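Utorik Notes
October 26, 2018
How to Check if a Robot Arm Can Clear a Toilet Lid (Before You Buy One)

Readers often write to ask me if a robot can already clean the bathroom. My short answer is "a small part of it, sometimes." In this tutorial I explain how to test one such small part in a simulator: taking a little object away from the closed lid of a toilet, so that the lid can be wiped or opened. You need a computer with a graphics card, an arm model with a two-finger gripper, and one free evening.
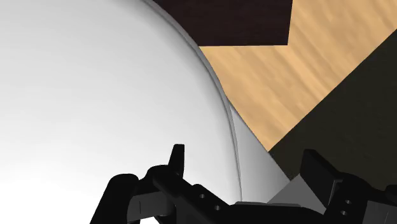
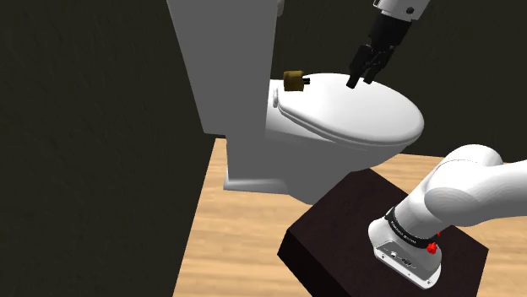
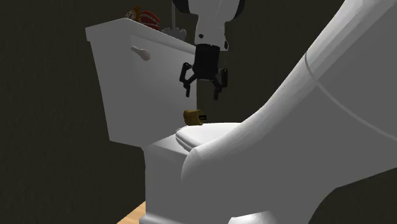 The simulated bathroom in three views. The small brown object on the closed lid can be seen in the second and third.

What you will need

A physics simulator which can load furniture and an arm together. I use Tunden, but any similar program will do.
A toilet model with a tank and a lid as separate parts.
A few small objects of different shape.
A script that writes down the result of every try.

Step 1. Write the chore as one sentence

"Clean the bathroom" is not a task for a machine. Write one sentence with one object, one start place and one end place. Mine is: "Take the brown object from the back of the lid and put it on the floor next to the toilet." If your sentence has the word "and" more than one time, cut it in two and test the parts separately.

Write also what counts as failure. For me it is a failure if the object falls from a height, if the arm pushes the tank, or if the time is over. Decide this before the first run. After you have seen the arm almost do it, you will be too kind to it.

Step 2. Build the room

Put in the floor, one wall and the toilet. The wall is important even if the arm never has to touch it, for the elbow likes to go there. Give the arm a fixed base near the bowl. In my room it stands on a dark box beside the toilet, on a light wooden floor.

Check that the lid is really closed in the physics and not only in the drawing. In my first version the lid had no collision shape, and the fingers went through it like through water. I lost a whole evening in February looking for the mistake in the wrong file.

Step 3. Put real-life things near the target

A bathroom in a catalog is empty. In a home there are small things on the tank. I placed a figurine, a toy in the form of chattering teeth and something like a soap dish on the top of it. The arm is not asked to take them, but it should leave them where they are. Many demonstrations you see in videos skip this point, and then the results look much better than they would be in your home.

Step 4. Place the cameras

Use more than one view. A camera close to the gripper is good for the last moments of the grasp, but at some angles one white curved surface fills half of the picture and you cannot judge where the object is. A second camera should look from farther away and include the base of the arm. A third one should look at the tank and the lid with the gripper between.

White porcelain is difficult. It is smooth, it has highlights, and it has few points which a vision program can follow. If your program reads depth from two images, expect holes in the depth map. A darker wall helps to find the outline of the tank, but it does not help on the lid itself.

Step 5. Approach from above

1. Move the gripper to a point over the back part of the lid, with the fingers open.
2. Turn the wrist until the fingers are on both sides of the object.
3. Go down slowly. Set a force limit, so the arm stops when a fingertip meets the lid.
4. Close the fingers, wait half a second, lift by a hand's width.
5. Check if the object came along. Only then move to the side.

The narrow place is between the lid and the tank. The front of the tank is straight, so a gripper which opens too wide will touch it. If your gripper allows it, open it only a little wider than the object.

Step 6. Repeat many times, and change something each time

One good run says nothing. Move the object a little, turn it, change the light. I made 190 runs and the arm finished the chore in 42 of them. Most failures came at the moment of closing, when the object turned away from one finger. In 8 runs the arm touched the tank. The program I tested was trained with 3,000 practice tries on a flat table, and I think the table is the reason for a great part of the trouble. A lid is curved at the front and has hinges at the back.

Do not delete the ugly runs. They teach you more than the good ones, and you will want them later for comparison.

Step 7. Read the result as a household person

Ask what the number means on a normal morning. With my result, a person must stand near and help most of the time, and this person can take the thing from the lid in one second. For a shop floor it is a different calculation. There the part always lies in the same tray, the light does not change, and the arm can be bolted down in a good place. The workshop at Vevmont where I worked before used an arm for putting metal plates in boxes, and it was boring and reliable.

Common problems

The object jumps when the fingers touch it. Make the time step of the simulator smaller and check the friction values.

The arm cannot reach the back of the lid. Move the base first, before you change the software.

The gripper is right in one view and wrong in the other. Calibrate the cameras again. It is tedious, but there is no other way.

The same test runs badly on another computer. Look at the version numbers. The Pringle plug-in for grasp planning changed its units between two versions, and my arm was trying to grasp something the size of a house.

Next time I will test the harder part, lifting the lid itself. Please send me your numbers if you try this one, also the bad ones, and tell me which gripper you used.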